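How do I sort a small box of cords and phone things so it stays sorted?
Posted in Home and Storage
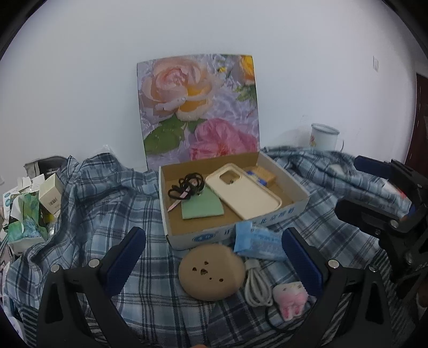 The box on its plaid cloth, with the flower panel behind

Hello all. I have one shallow cardboard box where I put everything small: a black cord, a phone case, a thing like a pen, and other bits. Every time I need the cord, I pull it and the rest comes up together with it. In April I cleaned it fully and after one month it was again the same.

I don't want to buy a big organizer. The shelf place I have is only 80 cm wide and the flower panel must stay there — my wife likes it and I also do. Is there some simple way to divide a box like this, or should I change the box for something deeper? I can spend a little but not much.

Posted by Cladirden

Susa
Please do not take a deeper box. I made this mistake. In a deep box the cord goes to the bottom and you have to empty everything to reach it. Shallow is better for you.

What I did with mine:
First take the cord out and wind it around four fingers, not tight. Close it with a strip of hook and loop tape. A rubber band also works but after a year it becomes sticky.
Then cut a strip from other cardboard, as high as the side wall of the box, and put it across as a divider. Make it a few millimeters too long, so it presses against the walls and you need no glue.
The cord goes on one side alone. The phone case goes flat on the other side, with small things inside the case like in a tray. In your box the case is leaning on the front rim, so it takes more place than it needs.
The pen thing can lie along the wall.

My divider holds already 7 months. I wrote the name on each part with a marker, and this helps more than I expected, mostly with other people in the house.

If the cloth under the box is rumpled, make it flat too. My box was always sliding when I took something with one hand.

Drutwood
just throw away what you don't use. I had more than 300 cables from old jobs and kept maybe ten

Brandes
I agree with Susa about the divider, but I would ask first if the phone case is in use. If it is for your old phone, give it away and then you don't need a divider at all. A case is the biggest thing in such a box and it is often only waiting there.

For the cord, a paper tube from the kitchen roll is also good. Cut it shorter than the box, fold the cord and push it inside. It costs nothing, and you can write on the tube what the cord is for.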